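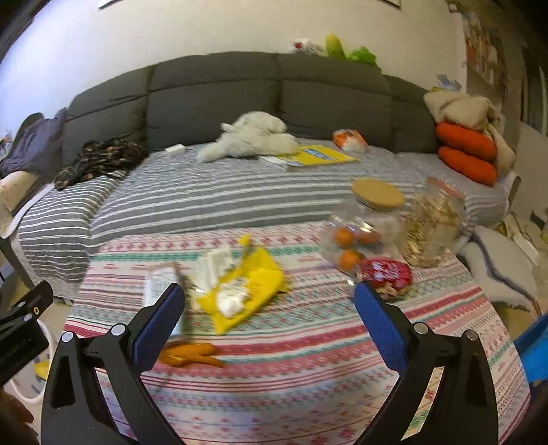
What should a visitor watch for at a gripper demonstration?

Mostly the contact between the pads and the object. A visitor should note where the pads touch, how far the jaws have to open, and what the object does when it is lifted and put down again.

Chapter 9
Visits and Demonstrations

Key terms in this chapter: jaw, contact pad, linkage, approach, grasp, release, operator, demonstrator

9.1 Why this chapter comes before the workshop

Up to now you have worked from drawings and tables. You can name the parts of a two-jaw gripper and work out how wide it opens. In this chapter you will prepare for a visit, watch a gripper being used on everyday goods, and write a short report. You don't need any programming for it. You do need Table 8.2 from the last chapter and a pencil.

Many people see their first gripper at an open day. The crowd is large, the demonstrator is talking, and the tool moves quickly. Students often come home with plenty of photos and very few notes. The method set out in 9.3 is meant to fix that, and it works just as well in a small room with one demonstrator as it does in a hall.

9.2 The open day at Hemura

The case used in this chapter is an open day held at the Hemura training centre in July. Two groups took part. Uvine showed a fixed arm sorting parts into trays, and Sombatkul ran a hands-on table where visitors could try a hand-held gripper. The centre recorded 533 visitors. Over the day the Sombatkul table logged 1,779 grasps, each one entered on a paper sheet by the operator.

Chaiwat Phetsri ran the hands-on table. His rule was that every visitor watched one full grasp before picking up the tool. He also asked them to say out loud where they thought the pads would land. Most people aimed for the middle of the object. That is a fair first guess for a box, but it can be a poor one for a soft packet, where the weight may have settled at one end.

The goods at the table were all things from a kitchen cupboard. Household goods are useful in teaching for the plain reason that everyone already knows how they feel in the hand. You know how hard you can squeeze a milk carton before the sides bow. The gripper has no such memory, and the operator has to supply it.

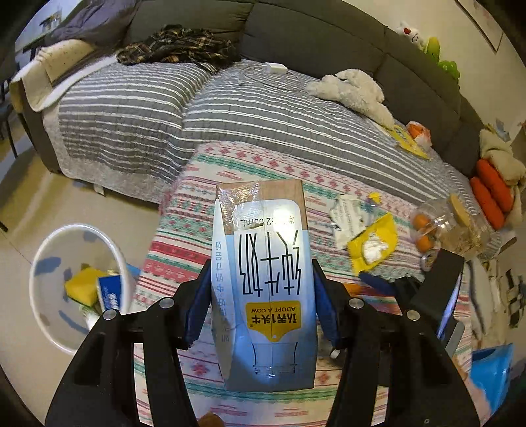

Figure 9.1 A small milk carton, printing inverted, held between the contact pads of a hand-held gripper.

Look at the position of the pads in Figure 9.1. They press on the carton's sides, leaving most of the front panel clear. A side grasp like this lets the operator see the face of the pack, and a camera placed behind the tool gets a similar view. You will compare side and top grasps in 9.5.

Now look at the arms. They are built from links with open slots between them, and two pivot pins can be seen on each arm. Copy the outline of one arm into your workbook and mark the pins. You will need the sketch again in 9.4, where we treat the arm as a linkage.

9.3 Taking notes at a demonstration

Rule up a page before you leave home. Use one row for each grasp and the following columns.

Object
Where the pads touched
Jaw opening before the approach (wide, medium, narrow)
What happened on the lift
What happened on release

Keep the entries short. "Carton, sides, medium, no slip, tipped over" is enough. If you miss a column, leave it blank – don't fill it in later from memory. A page with gaps is still a good record.

Stand to one side of the demonstrator if you can. From the front, the object tends to hide the pads, and from behind, the operator's arm is in the way. Ask before you touch anything, and keep your fingers out of the jaws even when the tool is switched off.

9.4 Questions to put to the demonstrator

Demonstrators are usually pleased to be asked something specific. The Grastent students who went to Hemura took these with them:

Which object gives you the most trouble, and what have you tried?
How often do you change the pads?
Does the operator feel any force through the handle?
What would you do differently if the object were full?

Write the reply under the question as close to word for word as you can manage. Before reading on, choose two of the four and write down the reply you would expect to hear.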